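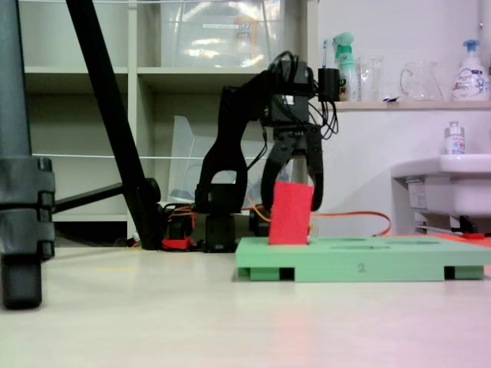

Histadeo tenants were of the view, when first told of the plan, that a building with 22 firms in it and no agreed way of booking a meeting room did not need a system so much as a referee. They have been given both.

3/5/21

HISTADEO ENDS THE ERA OF THE PAPER BOOKING SHEET

Histadeo, the shared workspace on Morgan Street, has retired the clipboard that has governed its meeting rooms since the building opened. From today, all eight rooms are booked through Bevusora, an online calendar set up for the building by Tultero.

The clipboard hung outside the ground-floor kitchen on a nail. It had a pen on a string, and later a string. Over one winter it collected 323 bookings, a good many of them in the same slot in the same room, along with a recipe for flapjacks and a long exchange about the dishwasher that neither side would wish to see reprinted.

Under the new arrangement, tenants can reserve a room up to a month ahead, in blocks of half an hour. A booking not taken up within ten minutes is released. Writing "PROVISIONAL" in large letters, for years the strongest claim available to anybody, no longer has any force. 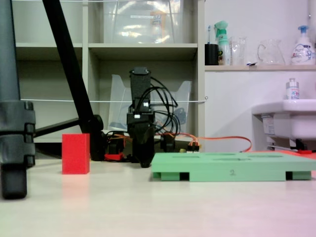 On the bench at Histadeo: a red block and a mint-green tray marked "2".

The change follows a trial on the first floor which began in October. Tenants taking part reported fewer arguments in the corridor and slightly more in the comments box, where they are at least shorter. The most common request was for a way to see who had booked the big room. The second most common was for a way to stop other people seeing who had booked the big room. Bevusora offers the first of these.

"We looked hard at keeping the paper sheet as a back-up," said a spokesperson for Histadeo. "Then we looked at the paper sheet."

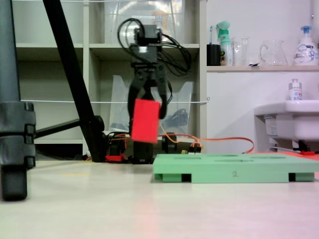

Room charges stay as they are. Each firm keeps its free hours, and anything beyond them goes on the monthly bill, which will now show the room, the time and the name of whoever pressed the button. Colours on the calendar have been kept simple. A free slot is green, in much the same minty family as the board Histadeo tenants may know from the workbench, and a taken one is a bright red close to that of the block held in the gripper. Tenants who find it hard to tell the two apart can switch to stripes -- these are grey, and have already been called depressing.

A printed guide of one page has gone to every desk in the building, 300 copies in all. It explains how to log in, how to cancel, and where to send complaints about the guide.

The clipboard will stay on its nail until the end of the month for anyone who wants the flapjack recipe. Bookings written on it will not be honoured.

ENDS

Notes to editors

Histadeo provides desks, workshops and meeting rooms for small firms. Bevusora is supplied and looked after by Tultero. Enquiries should go to the Histadeo front desk, by email please -- the phone is in one of the meeting rooms.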